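Last updated: 14th February
Print this page | E-mail this page

Fosel begins collection of handling examples in Skanholm

SKANHOLM — The automation company Fosel has started to gather examples for Linda, its learning system for robot arms. The work is done at a table with ordinary desk equipment, such as microphones and their stands.

An operator guides the arm through each task, and the movements are stored together with the view from a small camera at the wrist. Each task is repeated 100 times by 5 operators, so that Linda can learn from different hands. Attempts that fail are also kept — they are marked and stored separately. 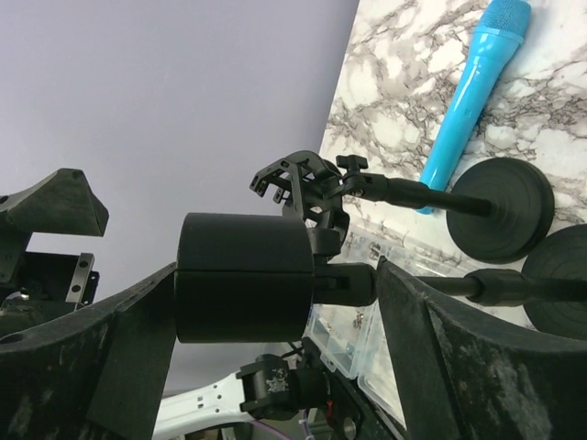

The partner company Kwan will check the recordings before they are used for training. The first part contains nine tasks and shall be finished in April. Fosel will then decide on the objects for the next part.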